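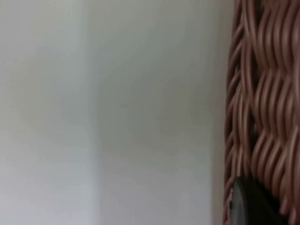

## Korb, Wand, Rest der Wohnung

Galerieseite zum Aufräumen in der Muvdale, wie wir die Wohnung nach dem Namen am Klingelbrett nennen, den der Vormieter hinterlassen hat und den keiner abschrauben mag. Wer Vorher-nachher-Bilder mit Zimmerpalme und Leinensofa sucht, ist auf anderen Seiten besser aufgehoben. Gezeigt wird eine Wand mit Korb, und dazu gibt es mehr Text, als eine Wand mit Korb nach allgemeiner Auffassung verdient.

### 1. Flechtkorb an heller Wand

Braunes Geflecht rechts, daneben sehr viel Wand in einem Ton, der sich zwischen Weiß und Hellgrau nicht entscheiden möchte. Zum Korb hin wird er etwas wärmer, links ist er am hellsten. Auf der Farbkarte war das ein einziges Kästchen.

## Zur Wand

Der Farbton heißt Hafstein 2305. Die Nummer weiß ich auswendig, den Hochzeitstag meiner Schwester muss ich nachschlagen. Hafstein 2304 war uns zu kühl, Hafstein 2306 zu gelb, und wenn man alle drei Karten im Flur auf den Boden legte und kurz wegging, konnte hinterher keiner mehr sagen, welche welche war. Wir haben dann die genommen, auf der kein Kaffee gelandet war.

Gestrichen wurde an einem Samstag, 3 Anstriche, der letzte abends bei Lampenlicht. Das sollte man lassen. Bei Lampenlicht sieht jede Wand fertig aus. Am nächsten Vormittag haben wir die Ecke hinter der Tür noch einmal gemacht, die Tür gleich ein bisschen mit.

Vorher hing dort ein Bord, darüber noch ein Bord und an der Seite ein Brett mit Haken, an dem Schlüssel hingen, die zu nichts passten. Die Dübellöcher sind zugespachtelt. Ich kenne ihre Positionen noch und könnte sie im Dunkeln zeigen, aber es fragt keiner.

Aufhängen wollen wir dort vorerst nichts. Es gibt einen Entwurf für einen Spiegel, einen für eine Garderobenleiste und einen sehr ausführlichen mündlichen Entwurf für eine Uhr. Die Wand hält sich bisher gegen alle drei.

## Zum Korb

Er stammt aus einer Serie namens Arken, die wir im Ausverkauf mitgenommen haben, sieben Stück auf einmal, weil der Verkäufer sagte, einzeln wolle die niemand. Das hätte uns zu denken geben können. Inzwischen finde ich sie schön, was auch daran liegt, dass sie schon da sind.

Die Grundidee war simpel: Alles, was im Flur herumliegt, kommt in einen Korb. Nach einer Woche lag im Flur nichts mehr herum, und in den Körben lag der Flur. Man muss sich das als Fortschritt vorstellen. Optisch ist es einer. Wer abends seine Handschuhe sucht, sieht das anders und sagt es auch.

Die zweite Idee war, jedem Korb eine Aufgabe zu geben. Dazu haben wir uns mit Zetteln an den Küchentisch gesetzt und folgende Ordnung beschlossen, die heute noch gilt, zumindest auf dem Zettel:

- **Schals und Mützen.** Auch im Sommer, weil der Weg in den Keller zwei Türen hat und beide klemmen.
- **Taschen in Taschen.** Der Inhalt ist eine einzige Stofftasche, in der die anderen stecken. Die unterste hat seit dem Einzug kein Licht gesehen.
- **Kabel.** Darf nicht aussortiert werden. Sobald ein Kabel weg ist, wird es gebraucht, und bis dahin weiß man nicht, wofür es war.
- **Altpapier, noch zu lesen.** Der optimistischste Korb im Haushalt.
- **Spiele.** Nur die ohne Karton. Die mit Karton passen nicht hinein und haben deshalb das gute Regal bekommen.
- **Besuch.** Hausschuhe in Größen, die bei uns sonst keiner trägt.
- **Sonstiges.** Siehe unten.

### Sonstiges

Jede Ordnung hat diesen Korb, die ehrlichen schreiben es dran. Unserer wurde im September das erste Mal ausgeleert, auf eine Decke im Wohnzimmer, und danach größtenteils wieder eingeräumt. Weggekommen sind eine Sonnenbrille mit einem Bügel, Batterien unklaren Zustands und die Anleitung für einen Toaster, den wir vor dem Umzug verschenkt haben. Wieder eingeräumt wurde unter anderem ein Fahrradschloss ohne Schlüssel. Die Begründung lautete, der Schlüssel könne sich ja finden. Ich erinnere an das Hakenbrett.

## Maße, falls jemand nachbauen will

Die Nische im Flur ist 48 cm breit. Ein Korb passt hinein, mit Luft für zwei Finger auf jeder Seite. Ich habe das vor dem Kauf gemessen und nach dem Kauf noch einmal, beim zweiten Mal deutlich aufgeregter.

Ein paar Dinge, die wir beim nächsten Mal anders machen würden:

- Erst den Korb kaufen, dann streichen. Mit dem Korb vor der Wand sieht der Farbton wärmer aus, und das hätte die Verhandlungen mit der Farbkarte verkürzt.
- Filz unter den Boden kleben. Geflecht auf Dielen klingt beim Verschieben wie ein Tier, das nicht verschoben werden möchte.
- Den Korb eine Handbreit von der Wand wegstellen. Frische Farbe und grobes Geflecht mögen sich nicht, und Hafstein 2305 gibt es im kleinen Topf nur auf Bestellung.
- Wollsachen in ein Tuch schlagen. Ein Schal, der sich einmal im Geflecht verhakt hat, bleibt dort mit einem Teil seiner selbst.

Staub saugt man mit dem Bürstenaufsatz, von oben nach unten und mit wenig Kraft. Feucht abwischen geht, danach muss der Korb offen trocknen, also leer, also mit dem gesamten Inhalt auf dem Bett. Wir wischen selten feucht ab.

## Was nicht in die Körbe passte

Die Stehlampe, der Schlitten und ein gerollter Teppich, den beide Seiten der Familie für ein Geschenk der jeweils anderen halten, stehen jetzt im Mietabteil bei Tekgate. Das kostet jeden Monat etwas und macht im Kopf erstaunlich leicht. Im Winter holen wir den Schlitten. Das haben wir im letzten Winter auch gesagt, dann lag einen Vormittag lang Schnee, und Tekgate öffnet erst mittags.

Der Teppich bleibt bis auf Weiteres, wo er ist. Wer ihn uns geschenkt hat, darf sich gern melden, am besten mit einem Auto.

## Nächste Ecke

Als Nächstes kommt die Küche dran, genauer das Fach über dem Kühlschrank, an das nur herankommt, wer auf den Stuhl mit dem lockeren Bein steigt. Ein Korb dafür wäre vorhanden, man müsste nur die Spiele umquartieren. Der Farbton für die Küche steht noch nicht fest. Die Karten liegen auf dem Fensterbrett, und auf einer davon ist schon wieder Kaffee.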